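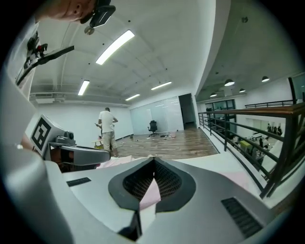
Gobnait Egan wanted the consumables line split from the hardware line before anyone approved a second unit, and her comment on the draft ran to one sentence: a gripper is a purchase, fingertips are a subscription.

The split is now in the budget. The notes on this page go with the gallery for the Madigan site and cover hand-held gripper equipment only. Fixed arms are budgeted separately under Bilum and are not discussed.

Updated Jul 7, 2023

Mezzanine level, hand-held gripper in use
Gray finger with a square black-and-white marker on its angled face, small sensor module beside it. Markers are carried as a spare part under consumables. Replace as a set, left and right together, and recalibrate after each change.

Vents
The body has two slotted vents. Storage cases must have cutouts for both or the unit has to be powered down before it is packed. The Fivport case meets this. The cheaper case Senan Buckley priced does not and was dropped from the list.

Head-mounted device
Budgeted per operator, not per gripper. Straps and pads are personal issue. Two operators sharing one gripper still need two headsets.

Floor space
The upper level has a brown plank floor and a metal railing with a wooden handrail, open to the office area below. Tethered operation near the railing was ruled out at planning stage. A wrist lanyard is included with each gripper at no charge.

Lighting
Four rectangular fluorescent fixtures on the upper ceiling. No added lighting has been budgeted for this level. Liliana D'Amico has asked for a marker detection test with the fixtures off, and the line stays at zero until she reports.

Cost lines, in dollars

Gripper, hand-held, Prelteo: 1124 each, quantity 2
Fingertip and marker set: 200 per unit per year
Headset with strap: 591 each, quantity 2

First-year total for two units and two operators is 3830. Shipping and tax are excluded. Second-year cost falls to 400 if nothing is broken — the draft had assumed a full headset replacement in year two, and Akosua Asante took it out.

Open items

Lead time on the second gripper. Prelteo quotes from receipt of order, while our purchasing form counts from approval.

Battery shipping class. Liam Sheehan is waiting on the data sheet.

Warranty start date. Should run from acceptance, and the quote says dispatch. To be corrected before signature.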